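4.2 What the operators did instead

Management at Devbridge had expected the plating cell to free its kitchen assemblers for "higher-value tasks," a phrase that appears 9 times in the project plan and is defined in none of them. By December the picture was less grand. Of the 670 interventions logged by the Zollent software, almost all were of one sort: an operator reached over, turned a piece of fruit a little, and stepped back. The operators called this "tucking in." The log called it "exception handling," and it carried no pay grade under either name.

Practice pieces went out one to a plate, and the gripper was left to find its own approach. Operators learned to read that approach early. Several told us they could tell from the angle of the fingers whether a pick would need them, and they began walking over before the alarm.

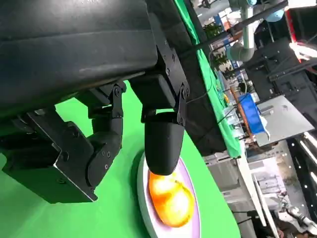 Figure 3. Two-fingered gripper with one fingertip at the top of an orange fruit on a white plate, green work surface.

Walking over early kept the line moving and made the operators invisible to the software, which counted a rescued pick as its own success. The Tam site responded by asking staff to wait 30 seconds before helping. Compliance was poor. As one operator put it, she had raised 2 children and knew what waiting looked like.

We return to the question of who gets credit for a pick in Section 5, where the Dundine interviews complicate it further.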